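Course handout 4: Notes from the Limholm visit
Automation and Handling, second-year stream
Handout date: February 7, 2020

These notes cover the morning at the Roduvus lab in Limholm. Read them before the tutorial and bring your own sketches. Yolotzin Cárdenas ran the demonstration and Apolinar Carrillo took the questions afterwards.

1. Simulation first
The group works in simulation well before any hardware moves. The demonstration used a parallel-jaw gripper, viewed from behind the housing, in a plain room with a tiled wall. Cárdenas started with the fingers open and nothing between them. She asked us to note the approach direction before anything else -- most of the class looked at the fingertips instead. 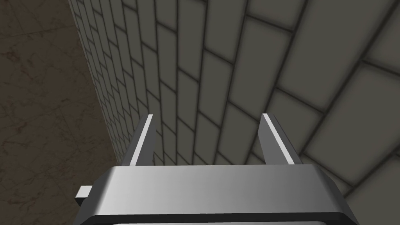 A parallel gripper has one opening axis. If the wrist is rotated wrongly about the approach direction, closing the fingers will push a part sideways or miss it. Keep this in mind for problem 2 on the January sheet, where several of you labelled the closing axis as the approach axis.

2. Batch runs
The January batch was 2,895 simulated approaches, of which 1,554 finished within the position tolerance. Carrillo's view was that the total tells you little until the failures are sorted by cause. Collisions with the surroundings go in one pile, joint limits in another. He changes one parameter, then reruns a set of 500.

3. For the tutorial
Draw the gripper frame with all three axes labelled. Work out the success rate for the January batch to one decimal place. Read Mendoza, chapter 33, on contact models (skip the derivation at the end).

Travel claim forms go to the front office, with the receipt stapled on.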